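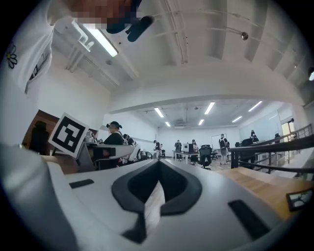
Tuesday, December 24, 2024

Sourdough starter notes, continued from the green book, which is full and has flour in the spine.

Jar A (Norkham wholemeal, the stuff in the paper sack) doubled overnight and then sulked. Jar B (white, Yammine Mills) did very little overnight and was up to the lid by lunch, after I had written "B is dead" on the lid. Crossed that out. Jar C is the rye and remains the only one of us with a work ethic.

Scale drift again. Put the empty mixing bowl on it three times. The bowl is 902 g according to the masking tape and I have no quarrel with the tape. The Zetora scale gave me a different answer every time until I moved it off the bench with the wobble. Ankit, if you are reading this, the folded beer coaster under the back left foot is structural. Please stop tidying it.

Mixed the holiday batch at 10:40. Total dough 2,743 g, against 2,251 g for the October batch, so the colour and crumb won't compare neatly and I expect to be told so. Kept the hydration at 72 per cent. Salt went in late, after the first rest, partly on principle and partly through forgetting it.

Folds at 11:20, 11:50, 12:20 and then one at 1:15 that should have been 12:50 (phone call from Gellville, about parking). Dough felt slack at the second fold and had pulled itself together by the fourth. The rye portion stuck to everything, me included. Wet hands helped for the first ten seconds each time.

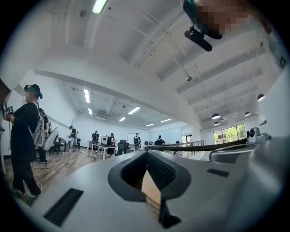 Divided into three at 2:30. The biggest piece is for Ankit's mother, who has opinions on crust and has so far been right. Shaped the other two as rounds. One has a seam I would describe as optimistic, so it went into the basket seam side down and can sort itself out in the oven.

Baskets into the fridge at 3:05. Top shelf, left. The pavlova has the middle shelf and it has been made clear to me that the pavlova outranks the bread.

Things to check tomorrow before anybody is awake:

Oven thermometer. The dial says 240 and the thermometer says 225. I've been splitting the difference for a year, a method with no basis in anything.

Whether Jar A smells of pear or nail polish. Today it was pear. On Sunday it was a salon.

Rice flour for the baskets. There's a bit left in the tin -- enough if I'm stingy.

Ankit Shakya still has the good lame. I scored the last lot with a paring knife and they came out looking mauled. He says it's in his glovebox. I have asked why and will record the answer when there is one.

Fed all three jars at 4:00, equal parts. Lids loose. New label on B.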